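The Great Puterthorpe Clear-Out, in Pictures

Words and photos: Lyle Okafor

Every February the front room of the Puterthorpe office gets cleared, wiped and put back more or less as it was. The theory is that we throw things out. In practice we carry them from one side of the room to the other, discover what they are, become fond of them and carry them back. I took my phone along this year so there would be a record, mostly for the people who were "on their way" until well after lunch.

Captions are mine. Complaints can go in the suggestion box, if you can find it (see 4).

1. The shelves, before
Three years of catalogues, a kettle without a base and a base without a kettle. They aren't the same brand. We tried.

2. The shelves, during
Much worse. Anyone who has ever emptied a cupboard onto a floor will know this stage, and will know the feeling of wanting to go and get a coffee for the rest of one's life.

3. Cable drawer
Untangled by colour, then by length, then by temper. The grey one at the back fits nothing in the building, including the thing it was labelled for. It has been kept.

4. Suggestion box
Found behind the radiator. It held two suggestions, one of them asking for a suggestion box.

5. The Banumska binders
Handsome, heavy, and all printed with the old phone number. I proposed the recycling bin. I was told they would be "good for something", and they are now good for holding up one end of the printer.

6. 600 envelopes
The box says 600 and I have chosen to believe it. The wrong size for our letterhead by the width of a fingernail, which makes them perfect for anyone whose letters are slightly smaller than ours. Please come and take some. Please take all of them.

7. Paper clips, after rescue
Recovered from the carpet, the sofa, the good scissors and a mug. The mug has been washed. Whoever has been putting tea in the paper clip mug may continue with a clear conscience.

8. Key rack
Every hook is numbered and most of the numbers mean something. Key 34 opens the side gate. The key on hook 15 opens the side gate as well, and neither of them opens the cabinet, where the list of what the keys do is kept.

9. Ruiz-Ortega wall planner
Still in its tube. It was ordered for the year before last, delivered in the spring, and put somewhere safe. I've unrolled it for the photo and can report that it would have been very useful.

10. The mystery carton
Marked HELLPORT in thick texta on four sides and nothing else. Opinion was split between a delivery depot and a heavy metal band. Inside were tea towels, ironed. We're all a bit disappointed but the drying up has improved.

11. Form 3003
A stack of these turned up under the laminator, in triplicate, with a pen on a string attached. No one present could remember what a 3003 was for. I filled one out to see how it felt. It wants my signature in five places and my fax number in two.

12. Morning tea
Lamingtons, photographed quickly. The next photo in the series was an empty plate and I've spared you that one.

13. The front window
Cleaned inside and out, with newspaper and vinegar, by someone with better shoulders than mine. There is a car park out there! I had always assumed fog.

14. The lost property tub
One glove, one other glove, a bicycle bell, reading glasses for a person with a very small head. Collect by the end of the month or the glasses go to the office cat, who has applied.

15. The white table
Last one of the set, and the bit of furniture I'm proudest of, given that it spends most of its life as a place to put things down on the way to putting them away.

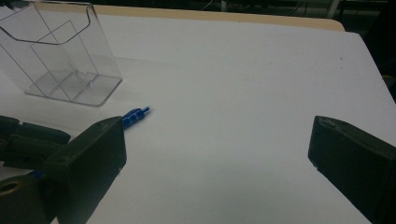
Desks, Tables & Benches

Clear plastic stand with its two compartments, still undecided about where it lives. I like it up in the corner, where it manages to be almost invisible until you reach for something and knock it with your wrist. The other party is a small royal blue plastic article with ribs. Pen cap is the popular guess, connector is the optimistic one, and I've learned not to bin anything that looks as if it came off something else. If you own whatever is missing a blue bit, it'll be in the drawer with the grey cable.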